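The trouble with the loyalty card

By Toon Van Hecke

April 14, 2022

I have 19 loyalty cards. I know because I tipped them all out on the kitchen worktop last week, looking for the one that belongs to the chemist, and it wasn't among them. Nor was the one for the bakery, which closed before I had filled the fifth square. The rest are plastic or cardboard, and two of them are for a shop I can't place at all.

We are told that these cards save us money. I have my doubts. Take Grarkitz, where I buy paint and screws and the odd lightbulb. You collect a point for every euro, and when you reach 2,000 points you get a voucher worth 5 euros. I am no great hand at sums, but I can manage that one, and it comes to a quarter of a cent on the euro. For this I have handed over my birthday, my address and a fairly full account of the state of my bathroom.

The answer you get, if you ask at the till, is that it costs nothing to join. Perhaps. But somebody pays for the cards, the vouchers, the letters and the app that has to be updated whenever I'm standing in the queue with my arms full. I can't see that money coming from anywhere but the shelves.

What bothers me more is the two prices. At Bellell the label now has a large number for members and a small one for everyone else. The shop calls the large one a reward. I bought the same coffee there for years before the scheme came in, and the members' price looks a good deal like what I used to pay without being a member of anything. The people who pay the small-print price are the ones passing through, or without a phone, or too old and stubborn to sign up. My uncle Frans is 68 and falls into the last group. He pays extra on principle, which I admire and would not do myself.
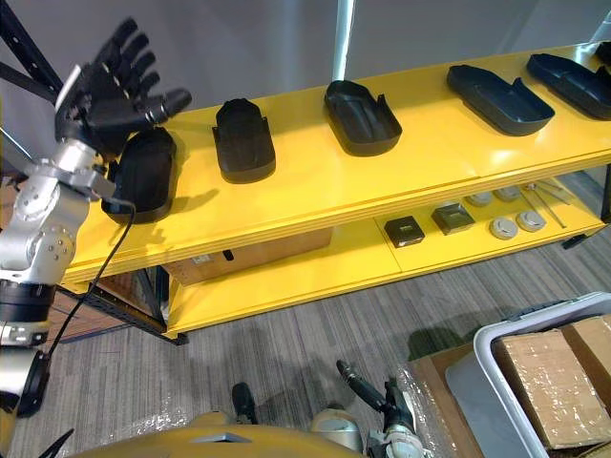
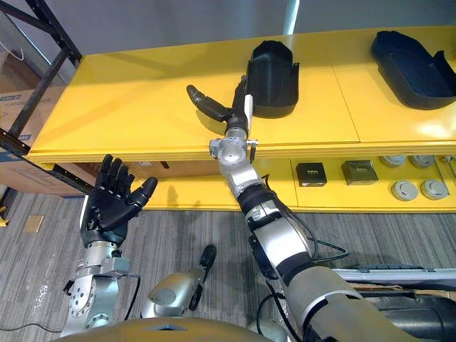
Mackenzie Simard wrote to me after I grumbled about this in an earlier column, to say that I was being unfair to small shops. Her local place runs a stamp card, ten coffees and the next one free, with no name and no number on it, and she likes it. If they moved to an app she would stop bothering, she said, but the bit of card in her purse gets her through the door on a wet morning when she might have walked past.

Fair enough. I have nothing against the stamp. It asks for very little and it tells you plainly what you'll get, and if you lose it the harm is a coffee. I do wonder whether she'd buy so many without it, but that is her business.

The big schemes are another matter. Points run out on a date you have to go looking for. The rate changes and a cheerful message calls it an improvement. I would be less suspicious if one of them, just once, offered to knock the money off at the till and leave it there - no card, no birthday, no app. Until then I'm keeping the Grarkitz card, I'm sorry to say. I'm 68 points short of the voucher and I need a tin of white gloss.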